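Home | Money | Home Working | Garden | About

How to work out what your home office really costs to run

6 min read – 27 comments – 70 shares

I put this off for two winters. I work from my back bedroom in Jitstead, and every time the electricity bill came in I'd blame the tumble dryer and move on. Then in September my supplier, Maurya, put me on a new tariff and I thought right, let's do the sums properly. It took me one evening and a cup of tea, and I quite enjoyed it (I know, I know).

You'll need a recent bill, a pen, and a plug-in energy meter. Mine is a Zidley one that I got second-hand, but any will do, and some libraries lend them out.

Step 1: Find your unit rate

Look on your bill for the price per kWh. Ignore the standing charge for now, you pay that whether you work at home or lie on the sofa all day. Write the unit rate at the top of your page, nice and big.

A kilowatt-hour is just 1000 watts running for one hour. So a 100 watt thing left on for ten hours uses one unit.

Step 2: List everything that plugs in

Go round the room and write it all down – laptop, screen, lamp, printer, router, phone charger, the lot. Crawl under the desk if you have to. I found a speaker I'd forgotten I owned.

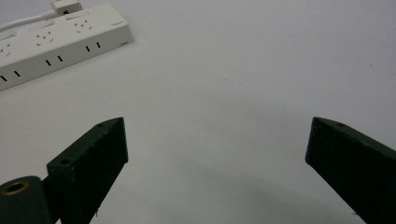
Clandari wrote in the comments that the router shouldn't go on the list at all if it would be on anyway for the rest of the household, and I think that's fair. I've put mine in a separate column so I can see the total with and without.

Step 3: Measure over a normal day

Plug the meter into the wall and one item into the meter. Leave it for a full working day and read off the kWh figure at the end. Don't go by the label on the charger, that's the most it can draw and your laptop will hardly ever get there.

If you can't face a day per item, measure a whole extension lead in one go. Check the rating of the lead first, and keep heaters off it completely. They want their own wall socket.
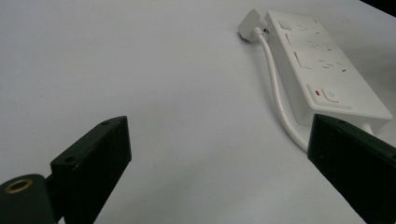 A clear white surface to work on.

Step 4: Do the sums

Take the kWh for one day, multiply by your unit rate, then multiply by the number of days you work at home in a month. That's it! Do it for each thing on the list and add them up.

My whole house used 2363 kWh last year and the desk turned out to be a much smaller slice than I'd feared. The little fan heater was another matter. I've since bought a heated throw and a thicker pair of socks.

Step 5: Check what's on overnight

Before you go to bed, note the meter reading, then look again first thing, before you switch anything on. If the number has gone up, something is ticking over on standby. With me it was the printer, which I use perhaps twice a month and had left on since goodness knows when.

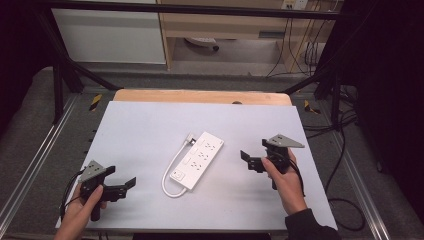 Does it harm an inkjet to be switched off at the wall every night, asks one reader, and the answer I've had is to press the printer's own button first, let it finish whirring, and then turn off the socket. Some of them run a cleaning cycle each time they start up, so if you print most days you might be better leaving it plugged in.

Step 6: Write it down somewhere you'll find it

I keep mine on a sheet inside the cupboard door, with the unit rate in pencil. When the rate changes I rub it out and redo the last column, ten minutes at most. If you claim for working from home, keep a copy with your tax bits as well.

Next time I'll do the same with the kitchen, starting with the freezer.

Previous | Next | Back to top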